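Hello, and thank you for taking a look at the Telum hand-demo set. If you've come from the Traston wiki page you can skip the first two sections, because they say much the same as the page does, only slower. If you've come from anywhere else, get a coffee and read from the top. We've tried to write down the things we kept having to answer by email.

Last big edit: Thursday, February 1, 2018.

# Telum: household tasks shown with hand-held grippers

## What it is

Telum is a collection of short demonstrations of everyday jobs around a room. A person holds one gripper in each hand and does the job with those instead of with fingers. Opening a drawer, putting something away in it, closing it again, moving a vase over to make space, picking a garment off a shelf, that sort of thing. The grippers carry printed marker cubes, so we can work out afterward where each one was and how it was turned, and we replay that motion on the arms in the lab.

We started out with remote control, like most people do, and we still have a smaller set of those recordings (see `teleop/` below). They're useful and we're fond of them, but a job that takes a few seconds by hand could take minutes through the control desk, and everyone who drove the arms came away with sore shoulders and a bad mood. With the hand-held grippers a newcomer is usually comfortable after an afternoon, and the motions look much more like the way people really move about a desk or a cupboard.

## What's in the box

```
telum/
 hand/ hand-held gripper demos, one folder per session
 teleop/ remote-control demos, same tasks where we could manage it
 calib/ marker layouts and camera calibration, per rig
 notes/ session notes, typed up from paper
 tools/ loader, viewer, replay script
```

There are 22 tasks in `hand/` and 7 of those also exist in `teleop/`. The hand set comes to over 300 demonstrations once the rejects are taken out. The rejects are still there in `hand/_rejected/`, and please do have a look at them if you work on failure detection! There is a lot in there that we never got around to using ourselves.

Each session folder has:

- `head.mp4` - the view from the camera at the head
- `left.csv` and `right.csv` - position and rotation for each gripper, plus how far the jaws are open
- `events.csv` - start, end, and grasp times, marked by hand
- `task.txt` - one plain sentence saying what the person was asked to do

The sentence in `task.txt` is what was said to the demonstrator, word for word, typos included. We thought about tidying these up and decided against it. If you need clean instructions there's a column called `instruction_clean` in `notes/tasks.csv`.

## How a session goes

Somebody sets the room up, somebody else wears the head camera and holds the grippers. We found it goes best with two people, one demonstrating and one looking after the equipment, and they swap when they get tired.

1. Check that both marker cubes are tight on their mounts. Give each one a gentle twist. A cube that has slipped a little will still track perfectly well and will be wrong the whole time.
2. Plug in before you put the head camera on.
3. Start the recorder, then hold both grippers out in front of you, jaws open, where the camera can see every cube. Keep still for 5 seconds.
4. Close and open the left jaws, then the right jaws.
5. Do the task at your normal pace.
6. Come back to the starting pose and say "done" out loud.
7. Reset the room and go again.

Step 3 is the one people rush. The replay script uses that still stretch to line up the two grippers with each other, and if it's short or wobbly you'll see the arms start with a little lurch. We lost most of a day's work in November that way and have been nagging everyone about it since.

A word on pace, too. New demonstrators tend to slow right down because they think it helps the robot, and then the data teaches the robot to dither. We ask them to move the way they would if they were tidying up before visitors came. Small pauses are fine. Small mistakes are fine too, so long as the person puts them right within the same take - a dropped tissue that gets picked up again is a perfectly good demonstration, and we mark it `recovered` in the events file.

## Rooms

Most sessions were recorded in the room we call Drerkden, which is half apartment and half workshop. There's furniture to work with and there are power leads and office chairs close by, and we left it like that. Lighting changes through the day and we made no attempt to hold it steady. A smaller group of sessions comes from the Bortolotti room, which has better light and much less in it. The room is recorded in the `room` column of `notes/sessions.csv`, and if you are testing how well something carries over to a new place, splitting by room is a sensible first try.

Between takes we move things. Things on the desk get shifted or turned, and drawers start out shut or partly open depending on the task. We don't keep a record of exact starting positions, so you'll have to get those from the first few seconds of video.

Other people do wander through the view. They all agreed to be recorded, and faces are blurred in the released video. If you find one we've missed, please tell us right away and we'll pull that session until it's fixed.

## Loading the data

```python
from telum import load_session

s = load_session("hand/drawer_close/s014")
print(s.task)
print(s.left.pose[0])
print(s.right.width[0])
```

Poses are in meters and are given relative to the head camera at the first still moment. We know some people would like them in a fixed room frame. We'd like that as well, but the camera moves with the wearer and our estimate of that motion isn't good enough in every session to promise it. Where it is good enough you'll find an extra file called `head_pose.csv`, and where it isn't, the file just isn't there, so do check before you loop over everything.

The viewer is a bit homemade:

```
python tools/view.py hand/drawer_close/s014
```

Space pauses, the arrow keys step, and `m` switches the marker overlay on and off. It's slow to open on long sessions and there isn't any progress bar, so give it a moment before you decide it has crashed.

## Replaying on an arm

`tools/replay.py` takes a session and writes out joint targets for a two-arm setup. Please run it with `--dry` first and look at the plot. A person can lean, twist, and shuffle a chair sideways in the middle of a reach, and two arms bolted to a bench can't, so some sessions simply can't be replayed as they stand. The script flags these as `out_of_reach` and skips them. You can pass `--shift` to slide the whole motion toward the base, and that rescues a fair number of the desk tasks.

Keep a hand on the stop button, keep the speed low on the first run, and take anything breakable off the desk.

## Known troubles

- Marker dropout when the grippers cross. One cube hides the other and the pose is filled in by interpolation. Filled rows have `interp = 1`.
- Glare. Shiny doors and glossy tops confuse the detector now and then, and you may see a pose jump for a single row. We filter the obvious ones.
- Jaw width drifts in long sessions. Step 4 above is there so you can correct it, and the loader does this for you unless you pass `raw=True`.
- Reaching deep into a drawer hides the cube from the head camera. Tracking is at its worst right where you'd most like it to be good, and we're sorry about that. A second camera is on our wish list.
- Soft things. Cloth and tissue are well covered in the video and poorly covered by everything else. We don't label their shape at all.

## Use and thanks

You're free to use Telum for research and teaching. If you publish something with it, please name the dataset and say which version you used. Version numbers are in `VERSION` and we bump them whenever a session is added or withdrawn, even for a single one.

Questions, corrections, and stories about what your robot did with our drawers are all welcome on the issues page. We read everything, though during recording weeks it can take us a while to write back.

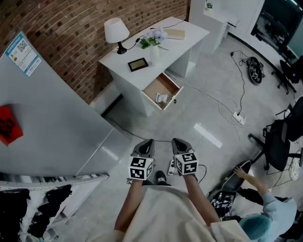 *Drerkden room, head camera view: both grippers held out, desk drawer open.*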